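# Workirari Releases Larisau 3, an Imaging and Deployment Console for Mixed Windows Fleets

BRUMCOMBE, Sunday, July 20, 2025

Workirari today released Larisau 3, a major update to its operating system deployment console for organizations that build and rebuild Windows machines over the network.
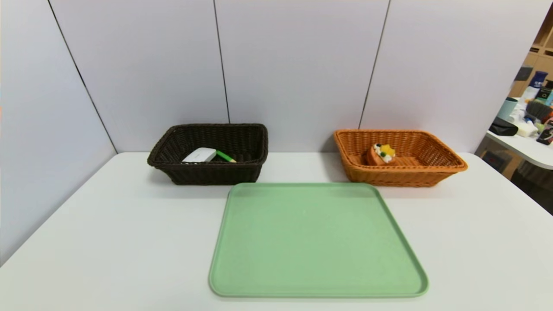
Administrators at the Nyarko pilot site reported that driver handling had been their main source of failed builds, and that they wanted the check to run before the disk is wiped, with a clear message on screen at the machine. Larisau 3 moves driver matching to the pre-installation phase. The boot environment reads the hardware model and the device IDs, compares them against the driver catalog on the deployment server, and stops the job if a storage or network driver is missing. The existing disk contents are left untouched when a job stops at this point.

## Driver catalog

Earlier versions stored drivers in folders named by model. The folder layout worked for small fleets but broke when a manufacturer shipped the same model name with different network hardware. Larisau 3 indexes each driver package by device ID and version. Duplicate packages are stored once and referenced by every model that needs them.

The catalog ships with mappings for 167 hardware models. Administrators can add models by booting a reference machine and choosing Capture Hardware Profile from the boot menu. The resulting profile is a plain text file and can be kept under version control with the rest of a site's deployment configuration.

## Task sequences

Task sequences can now be split into stages, and each stage records its own exit state. If a build fails while installing applications, the technician can restart from that stage without applying the base image again. Stages that change partitions or firmware settings can't be restarted individually and always force a full rebuild.

Variables can be set at the server, collection or machine level. Machine-level values override collection values, which override server values. The new Resolve command prints the final value of every variable for a given machine and names the level it came from. It can be run from the console or from a command prompt inside the boot environment.

## Logging

All components write to a single log per build, in UTC, with one line per event. The log is copied to the server at the end of each stage and again on failure. Sites that forward logs to a central collector can switch the output to JSON in the server configuration file. Log retention defaults to 181 days and can be changed for each collection.

## Upgrade notes

In-place upgrades are supported from Larisau 2 only. Sites on the first release must move to version 2 before installing the new server package. The upgrade converts the existing driver folders to the indexed catalog and keeps the original folders in read-only form until an administrator removes them. Conversion runs as a background job, and builds already in progress continue to use the old folders.

Boot images must be regenerated after the upgrade. Boot images from version 2 will still start, but they skip the driver check and write logs in the old format. Custom scripts that read the old log files need to be adjusted for the new field order, which is listed in the administrator guide.

Two functions have been removed. Multicast delivery over IPv4 broadcast relays is no longer available, and the legacy HTML status page has been replaced by a read-only view in the console. Standard multicast isn't affected.

## Known issues

- The Resolve command doesn't display variables whose names contain a space.
- Capture Hardware Profile may list a docking station's network adapter as internal. Undock the machine before capturing.
- Changing the retention period for a collection doesn't remove older logs until the next nightly cleanup.

## Availability

Larisau 3 is available now to customers with a current maintenance agreement. The server package, the console and the boot image tools are separate downloads in the Workirari customer portal. Existing license keys remain valid. Customers without a current agreement can request a trial key, which enables all functions on a single deployment server.

## About Workirari

Workirari develops deployment and configuration software for Windows environments. The company is based in Brumcombe.

Press and technical inquiries can be submitted through the contact form in the customer portal.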